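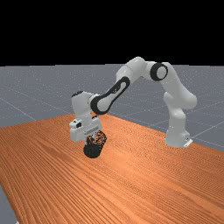
Can a robot arm clear a kitchen table yet? In simulation it can do parts of the job, and a real kitchen is still too messy for it.

Project Drivine, final report, October 23, 2026

Our group ran 4000 simulated episodes of one chore, picking up a can and setting it down elsewhere. The arm finished 3073 of them. Most failures were bad grips on a tilted can. We then tried 200 episodes with 2 cans side by side, and results got worse. We have not tested plates or cups.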